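Kisora open day, anyone else go?

prosside41
Went in June 2018. Two arms, one navy bag on a white table, and a guy with a mic saying "the future."
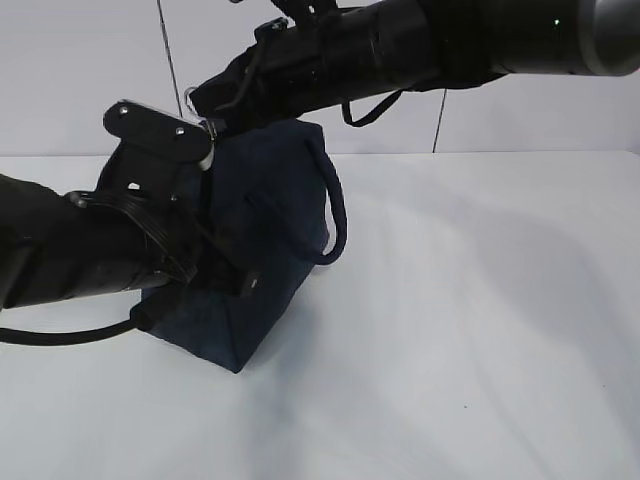
I asked what happens with a bag it hasn't seen. Got a brochure.

cistitz_dan
Unfair. Cloth is hard. I stayed for 5 tries and liked it.
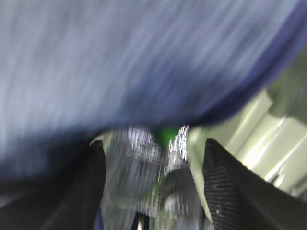
Speed looked fine to me too.

prosside41
Fine for a demo. Shehu packs 2000 a shift by hand.

cistitz_dan
Different job, though.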